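4.2. Los nombres de la ropa de casa

Quien haya pasado una tarde doblando ropa con su madre o con una vecina sabe que las palabras del armario casi nunca coinciden con las de la tienda. De las 1066 fichas léxicas que reunimos en Sirnport, 461 se refieren a tejidos de uso diario, y a ellas dedicamos este apartado, con el cariño que les hemos ido tomando después de tantas sobremesas. Las entrevistas se hicieron en 17 hogares, casi siempre en la cocina y casi siempre con más café del que aconseja la prudencia. Las fichas distinguen el nombre espontáneo (el que la persona dice sin que se le pregunte) del nombre sugerido, siguiendo el criterio que ya expusimos en 4.1.

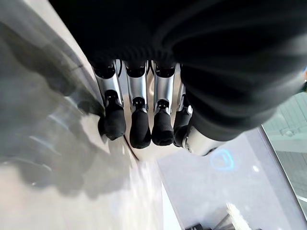
La voz «punto» es, con mucho, la más elástica del corpus, y perdónesenos el adjetivo. Las hablantes mayores la reservan para lo tejido a mano, mientras que las más jóvenes la extienden a cualquier prenda que ceda al tirar de ella, incluso a las medias. Cuando se les pide que justifiquen el nombre, unas y otras acuden antes al comportamiento de la tela que a su fabricación: hablan de cómo cae, de si abulta, de si «hace bolsa». El género negro de la figura 3, de aspecto blando y con unas arrugas acanaladas que apenas se marcan donde la tela se amontona, reúne bien los rasgos que mencionan. De ahí salen derivados tan simpáticos como «puntillo» y «apuntado», que no hemos encontrado en los repertorios consultados y que se oyen sobre todo al hablar de ropa de abrigo.

Con la felpa sucede algo distinto, y merece la pena detenerse un poco. Casi todo el mundo dice «toalla» a secas, y el nombre del tejido aparece solamente cuando hay que compararlo con otro, por ejemplo al lamentar que las de ahora no duran lo que duraban las de antes. En cambio, el color y el lugar se mencionan enseguida: «la rosa», «la de la barra», «la del baño chico». Una toalla rosa de rizo colgada de su barra, como la de la figura 4, recibe así un nombre completo sin que nadie haya dicho de qué está hecha.
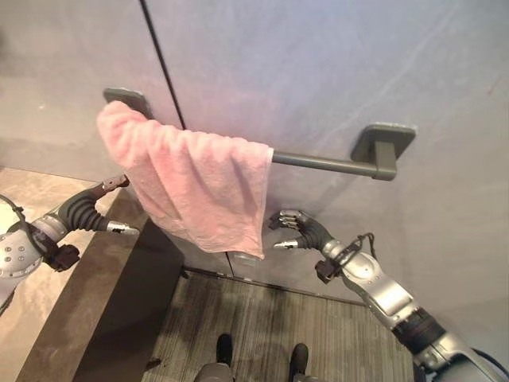 Irén Kocsis nos objetó, tras leer con mucha paciencia una primera versión del apartado, que esos nombres de color y lugar no son denominaciones del tejido y que convendría sacarlos del recuento para no inflar la variación. Tiene parte de razón, y por eso los marcamos aparte en el apéndice, aunque hemos preferido conservarlos. En 2 de los hogares, «la rosa» siguió usándose para la toalla de las visitas cuando la pieza original ya se había cambiado por otra de distinto color, de modo que la expresión funciona allí como un nombre fijo. Volveremos sobre estos casos en 4.3, al tratar de los trapos de cocina.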